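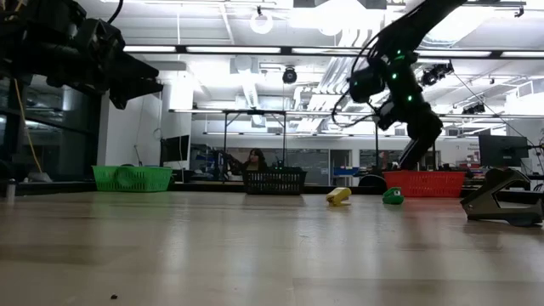 KURNSTEAD STUDENTS TAKE TOY-SORTING ROBOTS TO JUNE FINAL

KURNSTEAD, Wednesday, May 17, 2023 – The Kurnstead High robotics club is heading to the Ikness Sorting Challenge final this June, and the students couldn't be more excited!

Their entry, Trakero, uses two robot arms to pick small toys off a table and put them in the right baskets: green, black or red. The club wrote its own grasping code and has logged 367 practice runs since winter break, many of them on Saturdays.

"The first week we mostly chased toys across the table," said club captain Zuweira Agbeko, a junior. "Now we argue over half a second on the wrist turn, and I love it."

Eight teams will compete at Sequeira Hall. Each gets 30 minutes to set up and two scored rounds, with a $2000 equipment grant for the winner.

Families and friends are welcome at the final, and admission is free. Students who want to join the club next fall can sign up at the school office.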